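Nesting and Storing Frosted Plastic Containers

Frosted polypropylene hides its contents and its dirt, so sort before stacking. Wash each piece in warm water with a little dish soap, then let it drain upside down for 35 minutes. Water trapped between two walls leaves a ring that is hard to remove later.

Group the containers by shape. Round, tapered ones go on the outside. Rectangular ones with straight sides go inside, provided the corners clear the curved wall without force. If a piece has to be pushed, it will scuff and may stick. Limit each nest to 3 pieces.

Check clear inner containers for scratches by tilting them toward a lamp. Light marks are harmless for dry goods. Deep ones hold grease, and those containers should be moved to the garage shelf for screws and clips.

Store lids on edge in a separate bin. Label the outer container on the side, near the rim, where the tape stays readable when the nest is on a high shelf.
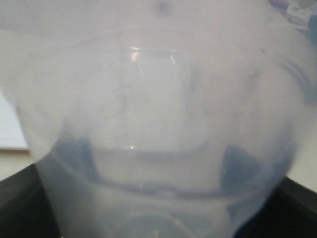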